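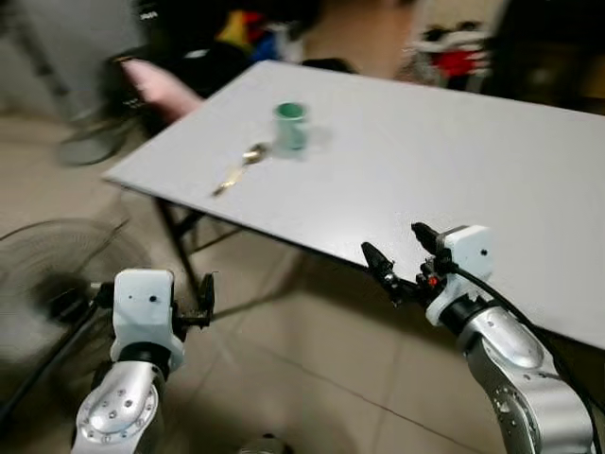

Household robots still slow at clearing up, Clekbridge trial finds

Two-armed robots can put a spoon in a cup more often than not, but they remain well short of the pace and reliability needed for paid domestic work, according to results released in October by the Clekbridge test group.

The group logged 2163 attempts at short table-top chores, among them moving cups, picking up cutlery and folding small cloths. Each attempt was capped at 100 seconds and scored as complete, partial or failed. An attempt in which a person had to step in was scored as failed, whatever the state of the table at the end.

Cups gave the least trouble. Spoons and forks were harder -- a thin handle lying flat on a hard surface leaves little for a two-fingered gripper to close on, and a small error in height means the fingers either miss or press into the table. Most failed attempts ended at this stage, before the item had been lifted.

"The arm reaches the right place and the last few millimetres go wrong," said Wenche Wallin, who led the scoring. She said the control software, supplied by Hallano, recovered well from a first missed grasp but tended to repeat the same approach after a second.

Shop-floor tasks are to be added next. Nam-gil Jeon, who plans the trials, said shelf stacking would probably score higher than table clearing, as boxed goods have flat sides and known sizes. Loose produce will be left out for now.

The group intends to run over 2000 further attempts at a second site in Andville, using three table heights and the same scoring rules. No price or running cost has been published for the machines tested.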